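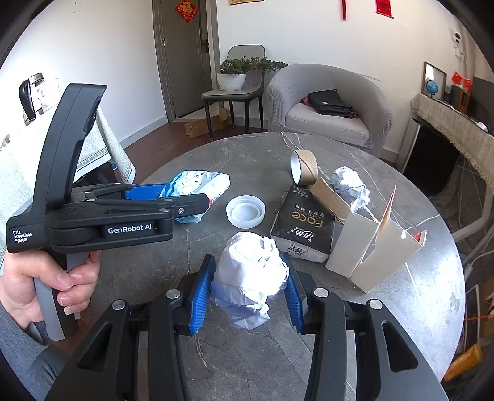
Vultham Opens Household Collection Program for Robot Learning

Whitcombe, Sep 4, 2025 – Vultham, a company that prepares training data for home robots, announced today the start of Pumley, a program that gathers examples of household work in ordinary homes. The first task in the program is clearing a table after a delivery or a meal. The examples will be used to train a learning system that should later choose by itself how to take hold of an object and where to put it.

The pilot phase began in April in Whitcombe and included 52 homes. In this phase, the people who collected the examples recorded 213 hours of work with hand-held grippers. Vultham now plans to bring the program to 500 homes, and the registration of new households is open from today.

"For a long time we collected in our own laboratory, with clean objects in fixed positions," said Myrtle Strickland, who leads the Pumley program at Vultham. "The system became good at our laboratory. When we took it to a real living room, it had many difficulties. We decided that the examples must come from the places where the robot will work one day."

How the examples are collected

In each session, a collector works with one gripper in each hand and clears the table in the normal way. Each gripper carries its own camera, and the movement of the jaws is recorded together with the pictures. After the session, every pick is marked as complete, repeated or dropped. Dropped objects are also kept in the data, as the system needs to learn from a second attempt.
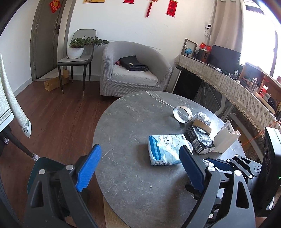 Soft packaging received the most attention in the pilot phase. A hard box keeps its shape between the jaws, but plastic film and paper change with every touch, and the same object can look different one minute later. For this reason the collectors are asked to include items such as a plastic-wrapped pack of tissues, a nearly empty roll of tape standing on its edge, or an opened box with its cardboard flap up. They should not put the objects in order before they start, and the furniture of the room stays in its usual place. Each table is cleared several times, and the objects are mixed again between the rounds.

Households that take part receive a payment for each session and can stop at any moment. Recordings are checked for faces and private papers before they enter the data set. This check is made by Trustside, a separate company which also keeps the consent forms.

Vultham will give a first part of the collection, with 87 types of objects, to its research partners. Further tasks, among them folding clothes and loading a dishwasher, are in preparation.

About Vultham

Vultham is based in Whitcombe and collects and prepares examples of manual work for learning systems. Households and research groups interested in Pumley can write to the program office, attention Myrtle Strickland.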